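Why people in Darnetside vote the way they do (or don't)
Local Politics project, final report
Amparo Villanueva

I wanted to know if an endorsement changes anybody's mind in a council by-election. Picked the Darnetside ward, where the Jedon Residents' Group came out for Sotelo in October and the sitting party did nothing much in reply.

Method. Short questionnaire, one side of A4, handed out on a Saturday outside the library and again at the bus station. 142 filled in. I threw away 7 where the back page was blank.

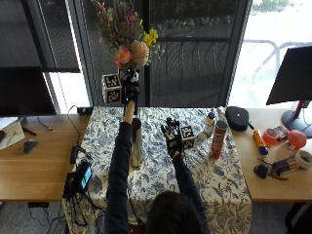
Fig. 1. Flowers being held up over a table with a floral cloth.

Results. Only 30 people could name who the residents' group had backed. Of those, 20 said it made no diffrence to them. Parking came up far more than either candidate – so did the bins. Older voters mostly said they'd decided before any leaflets came. Students mostly hadn't heard there was an election on.

Problems. Question 4 was badly worded, "support" can mean two things. Bus station answers were rushed. Should of asked about postal votes as well, left it off for space.

Next time: fewer questions, more wards, and start before the leaflets go out. Full tables are in the appendix, questionnaire after that.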